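Why I picked a small college, and what I found out when I asked other people why they picked theirs

My project for the writing seminar began as a complaint. I got into 4 schools, two of them big ones, and my uncle still asks why I came to Velten. So I figured I'd ask other people the same thing (and get credit for it!).

I talked to eight first-years in Nelley Hall, mostly over dinner. Boris Baláž came for the rowing and quit in January. Maximiliano Barrientos had a spot at Plovitz with better money, but he sat in on a history class here and the professor remembered his name at lunch. That was it, decision made!

Cost came up every time, rankings hardly at all. Two people said they just liked the walk from the dorms to the library, and I kind of get it. 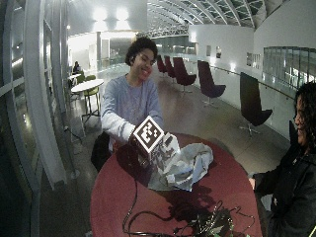
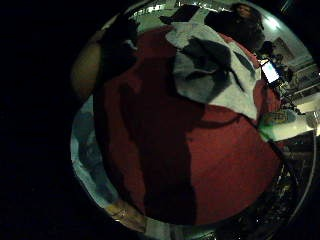
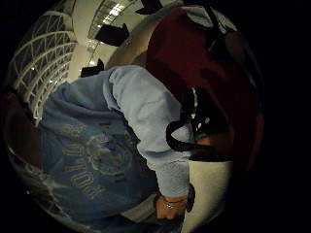
My weak spot is that everybody I asked stayed. Someone who transferred out after a semester would probably tell it differently, and I only thought of that when I was typing up my notes. Professor Stanciu wrote "who's missing?" on my draft, so yes, fair. I've emailed the transfer office and I'm still waiting to hear back. My own answer is in the appendix, and it's mostly about my sister.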